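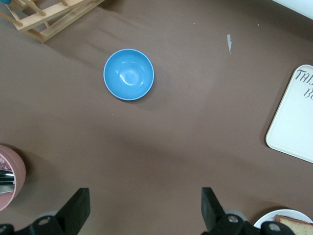

My project was supposed to be about kitchens, and I ended up spending most of April thinking about what goes under the dishes. The assignment for our home design class was to pick one everyday surface and make it work better for the people who use it. I picked the table where my roommates and I put clean dishes before they get put away. It gets used for mail, homework and snacks too, so things land on it and stay there. I started with a plain brown cloth, and I love how a light blue bowl looks on it! The blue just pops, and so does the pale wood of a rack. The catch is that every little white scrap pops too. One narrow bit of paper or tape near the bowl and your eye goes right to it.

My partner was Fouad Yammine, who lives down the hall and has way more dishes than I do. We had 11 people from our building try out the table over six days. The rule was simple: bring your clean dishes, set them down to finish drying, and take them home when you're done. We asked everybody to write a line or two on a card afterward. I typed up all the cards and it came to 1,042 words, most of them about the cloth and hardly any about the rack, which surprised me.

What we tried

We tested three coverings. The first was a thin white cotton one from Fouad's mom. The second was a striped one I got at Trerkilby, the discount store by the bus station. The third was the smooth brown one. Each covering stayed on for two days and then we swapped. We used the same kind of wooden rack every time, a slatted one with dowels, so the rack wouldn't mess up the results.

What people said

The white cloth looked great for one morning. By dinner it had a tea stain on it and people started apologizing to us, even the ones who don't drink tea. The striped one hid stains really well, but two people said they couldn't find their forks on it (I lost a spoon on it myself, so I believe them). The brown one got the nicest comments. Siham Qudah wrote, "It makes my cheap bowls look expensive," and I have been quoting that to everyone since.

Crumbs were the big complaint about brown. Anything pale shows up, and so do wrinkles when the light comes in low. Fouad smoothed it down every evening and it was wrinkled again by breakfast. I tried clips from the Skindilwood catalog on the corners and they helped some, except that people kept borrowing them for chip bags.

Where the rack goes

We moved the rack around a lot. In the middle of the table it took over and there was no room for big pots. In a corner it left a nice open area for single bowls and cups, and people used that area without being told. A couple of people laid the rack on its side when they only had one or two things, to get more space. I hadn't planned on that at all, so I added it to my notes as something to design for.

Cost

My budget was $300 for the whole project and I spent way less than that. The rack was the most expensive part. If I did it over I would buy a second brown cloth, so one could be in the wash.

What I'd do next

I want to try a darker green, and maybe a heavier fabric that lies flat without clips. Fouad wants to try no cloth at all, just the bare table with a tray, and we're still arguing about it. The brown one is staying on until we settle that.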